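Subject: Re: [stay-partners] Changes to the cancellation window and linen standard for short-stay listings
From: Begoñe Zabala
To: stay-partners list
Reply-To: stay-partners list

Dear members,

Thank you to everyone who wrote in response to the November notice. I am replying to the list and not to each message separately, as many of the points raised were the same. Mr. Llorente's message is quoted below in sections because it was the most complete, and the answers to it should serve for most of you.

For members who joined after the notice went out: it concerned listings of apartments and rural houses distributed through Prisura, and it set out a revised cancellation window, a revised deposit rule, and a short standard for linens and kitchen equipment. Hotels and guesthouses with a front desk remain under the older terms and need take no action.

Casimiro Llorente wrote:

> I manage properties for several owners in the upper valley and I have
> read the notice twice. Before I explain it to them I would like to be
> sure of what it says.
>
> First, the free cancellation window. The notice says five days before
> arrival, but the listing form in Finby still offers seven, fourteen,
> and thirty. Are owners who prefer thirty days to be moved to five
> without their agreement? Several of mine rent to walking groups who
> book in spring for the fall. If a group of twelve cancels six days
> before arrival, that house stays empty. There is no passing trade up
> here.

No listing will be moved without the written agreement of the owner or the owner's manager. Five days is the new default for listings created after the notice. Existing listings keep the window they have until the owner changes it. The longer options remain in Finby and will continue to be offered.

What does change is the search filter. Guests who select "flexible cancellation" will be shown only listings with a window of five days or less. At present that filter also returns seven-day listings, and this has been the source of a steady number of complaints. Owners on seven days should therefore expect to lose that label, and may wish to decide whether the two days are worth it to them. For houses that sleep ten or more, our advice is to stay on thirty days and to say so in the first paragraph of the listing, so that group organizers see it before they begin to book.

> Second, the deposit. We have always taken 100 euros in cash at the
> door and returned it at the door. The notice says that deposits are to
> be held by card through Serko. Two of my owners are past eighty and do
> not have a card terminal, and the signal at one of the houses is such
> that a terminal would be of no use to them.

The card hold is placed when the reservation is confirmed, and it is placed by the booking system. Neither the owner nor the manager needs a terminal, and nothing has to be done at the house on the day of arrival. The amount may remain at 100 euros. If there is no claim, the hold is released automatically after checkout. If there is a claim, it must be entered before the next guest arrives, with a short written account and at least one photograph.

Cash deposits are not forbidden for direct bookings, which are a private matter between the owner and the guest. They may no longer be requested for bookings that come through Prisura. Please remove any mention of cash from house rules, welcome letters, and automatic messages. Where the two texts disagree, guests are entitled to rely on the one shown at booking.

> Third, and this is the matter on which I have had the most telephone
> calls, the published count. The notice gives 1472 active listings for
> our area. The regional page on Finby gives a smaller number and the
> search page a different one again. Owners see these figures and ask me
> whether their house has been dropped.

The figure of 1472 refers to every listing with a valid registration number and at least one open night in the coming year. The regional page leaves out properties that lie within our area but are assigned by postal code to the neighboring one. The search page shows only what is free on the dates entered, or on the next weekend if no dates are entered, and it will be different each time it is opened.

No house has been dropped as a result of the notice. A manager who wishes to confirm this should open the owner view in Finby and look at the status line beneath the property name. "Active" and "active, no open nights" both mean that the listing is in good standing. "Suspended" means that a document has expired, and the document will be named.

We accept that three different totals on three pages are confusing, and we have asked for the regional page to carry a note. I do not yet have a date for this.

> Fourth, the review score. If I have understood correctly, a listing
> now needs a score of 91 to appear in the recommended group. One of my
> houses has a perfect score from four reviews. Another has 90 from a
> great many. I do not think that the first is a better house than the
> second and I say this as the person who cleans the gutters on both.

The threshold is 91, and it is calculated on the reviews of the last two years only. A listing with fewer than five reviews is not scored at all for this purpose and is shown in the general group, in the usual order. Your first house will therefore not appear as recommended until a fifth review has been received. Your second house may well cross the threshold once the older reviews are no longer counted. I suggest that you look at it again after the recalculation, and write to me directly if the result appears wrong.

Several members asked whether low scores for matters outside the control of the owner, such as road works or weather, can be removed. They cannot be removed. The owner may publish a reply of moderate length beneath the review, and in our experience guests do read these. A calm reply that gives the facts is more useful than a request for removal, which takes time and is seldom granted.

> Last, the linens and the kitchen list. My owners take pride in their
> houses and these are not hotels. One lady has embroidered every
> pillowcase herself. Is she to put them away and buy white ones?

She is not. The draft standard circulated last year did ask for white linens throughout, and that sentence was withdrawn after comments from this list. The final text asks that bed linens, towels, and table linens be clean, in good repair, and sufficient for the number of guests booked. Color and pattern are left to the owner.

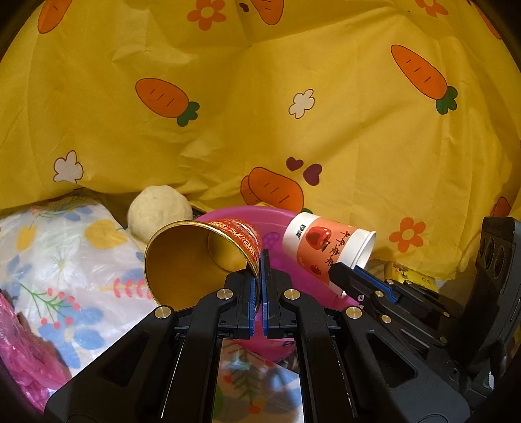
The kitchen list is likewise a minimum. It asks for a plate, a bowl, a glass, a cup, and a set of cutlery for each guest, two cooking pots of different sizes, a frying pan, a sharp knife, a cutting board, a corkscrew, and a means of making coffee. Owners may provide as much beyond this as they like. Items that the owner would be sorry to lose should be kept in a locked cupboard, and the listing photographs should not show them as available.

On the photographs themselves, please note that they must have been taken within the last three years and must show the rooms as they are now. If a sofa has been replaced or a wall painted, the picture should be replaced as well. Photographs of the village, the church, or the view are welcome, but they should come after those of the bedrooms and the bathroom.

> I would be grateful for an answer before I hold my meeting with the
> owners, and I would ask that it be in terms I can read aloud to them.
>
> With regards,
> Casimiro Llorente

I hope that the above can be read aloud. Mr. Llorente and any other manager may copy it in full for their owners, provided that it is not shortened.

Some remaining points that were raised by more than one member:

Minimum stays. The notice does not change them. A minimum of up to seven nights may be set for the summer months, and up to three for the rest of the year.

Pets. A listing must state yes or no. "On request" will no longer be accepted as an answer, but owners who say yes may add conditions as to number and size.

Arrival times. A listing that offers self check-in must accept arrivals until midnight. Where keys are handed over in person, the latest hour must be stated in the listing, and any charge for a later arrival must be stated with it.

Cleaning fee. It must be included in the price shown on the first page of results. Owners who enter it as a separate extra will be asked to correct this, and the listing will be held back from search until they have done so.

Tourist tax. This continues to be collected separately where the municipality requires it. We cannot advise on individual cases, and members should put such questions to their town hall.

Questions on the notice may be sent to this list, where the answers will be of use to others. Please send anything that concerns a particular booking or a particular guest to the Zabala office and not to the list, and leave guests' names out of the subject line.

Yours sincerely,

Begoñe Zabala
Owner and Manager Relations
Zabala

--
You are receiving this message as a member of stay-partners.
To change to the daily digest or to leave the list, use the link in your welcome message.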